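Notebook – November, visit to the Drovarano open day

Went over with Eino Lappalainen. We got there at 2 and the talk was already going. Crowd of maybe a classroom's worth, mostly suppliers. Barard had the stand by the door and I skipped it.

The main item was block stacking, all in simulation. Martti Karppinen ran it from a laptop and the projector showed the arm working. He quoted up to 25 stacks an hour. I asked what counts as a stack and got a long answer about reward terms. Eino asked about friction settings – default, apparently, never tuned against a real table.

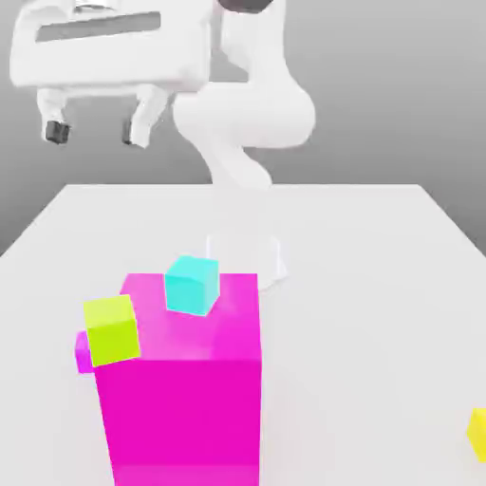
Simulated cell, gripper open. Cyan and lime cubes on the magenta block, lime one over the left edge.

I don't like that lime cube. It hangs over the side and is tilted a bit, and I'd want to know how the scoring treats a placement like that. Martti said the checker looks at height only. So a cube half off the block could pass. He ran 13 trials for us and read the successes off the log, which I couldn't see from my seat.

Asked for hardware results. "Early next year." Same answer Foulkes gave us about their cell, and we are still waiting on that.

To do:
Get the log from Martti, with final cube poses if they save them.
Eino to rerun two of the layouts in our Erlow setup with lower friction.
No word to purchasing until we've seen a real arm do it.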